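Ponia arm: build FAQ

What does the arm run on?
Four servos and a Makau controller board, powered from a bench supply. The gripper has its own driver.

Why put the camera at the wrist?
A fixed overhead camera lost the block whenever the arm passed over it. At the wrist it keeps both fingers in view — at the cost of seeing little else.

How are blocks placed in the two-part tray?
The arm stops with the block above the chosen compartment, lowers it 40 mm, then opens the fingers.

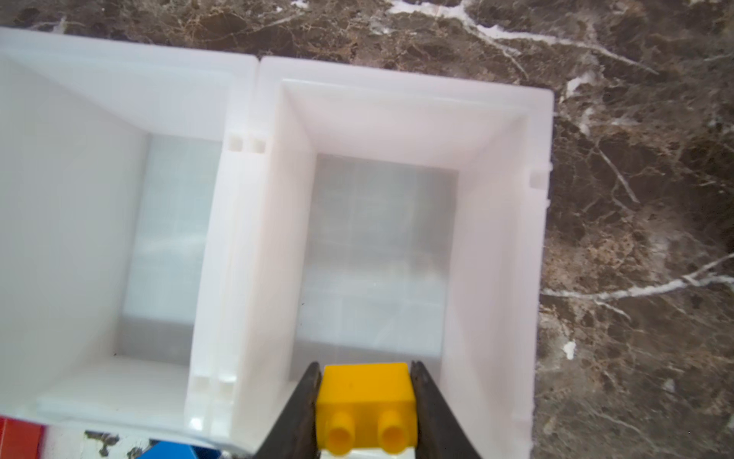

Does it work on a patterned worktop?
Yes, but raise the colour threshold to 128 first. Pale veins in stone can be read as tray edges.

Can I use other fingers?
Any pair that fits the Ivix mount. Arvo Leinonen keeps the drawings in the workshop's shared folder.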